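The folding method that promises you your evenings back

I went to Fellham expecting to be sold something. The woman who runs the Visusska laundry course had agreed to an hour at her kitchen table on the condition that I didn't print her name, and she began by telling me that most people fold trousers badly. I said most people seem to get by.

"They get by with creased trousers," she said.

Her course costs £47 and has had 663 sign-ups, a figure she offered before I asked. What you get is a set of lessons on folding clothes, nearly all of them done on a made bed. I wanted to know why anyone should pay for something their mother showed them for free. She laughed, though not for long.

"Did your mother show you? Mine threw everything in a drawer."

Fair enough. But I have read a lot of tidying advice over the years and it tends to shrink when you press on it. Hers comes down to this: lay the trousers out flat, sort out the legs before you do anything else, hold them by the cuffs and bring one leg over the other. Then fold up from the bottom in thirds. I wrote it down in less time than it took the kettle to boil.
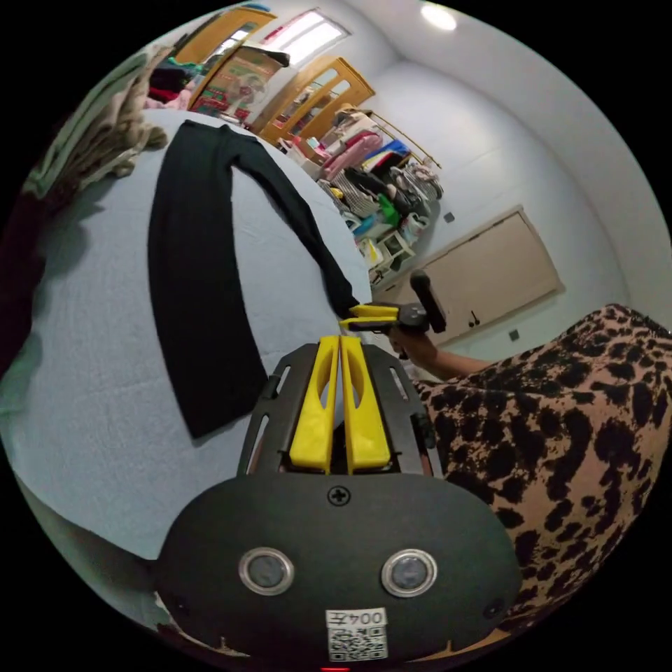

Why do it on the bed and not on a table? "Because a bed is big enough for a full pair of legs, and most tables aren't," she said. "You end up with half of it hanging over the side, and the weight pulls it crooked."

I put it to her that a bed is also soft, and that a soft surface is a poor place to press a crease. She agreed, which surprised me. "I don't say it replaces ironing. Other people say that about it."

Other people include her own sales page, which in May was still using the words "iron-free living". She said she would look at that. I have checked since – it hasn't changed.

She was better on the subject of shelves. Piles fail, in her view, when bags and clothes share the same space, and she would sooner see a short stack of trousers than a tall one. I tried her fold at home on two pairs. The black ones behaved. The linen ones looked much as they always do.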